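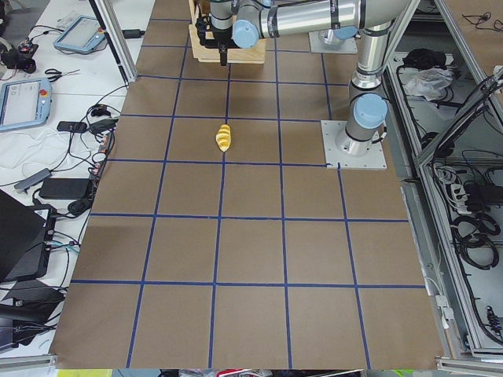 Zadwood moves support line to callback system

Callers to Zadwood's support line can now hang up and keep their place in the queue. The company switched on callbacks in November at its Thiele office, after 11 weeks of testing on the billing line only.

Software is from Plivon. It replaces a phone setup that parts of date back to 1985, according to support manager Dennis Holroyd.

"People hated the hold music. So did we," Holroyd said. Agents took 343 callbacks on the first full day – more than planned for, and a few went out after 6 p.m.

Callers get 4 tries before the ticket is closed. Holroyd wants that number higher but says staffing wont allow it yet. Evening shifts are still short.

Chat and email stay on Foviveo for now. No date for moving them over. Warranty calls join the callback queue next, then parts orders.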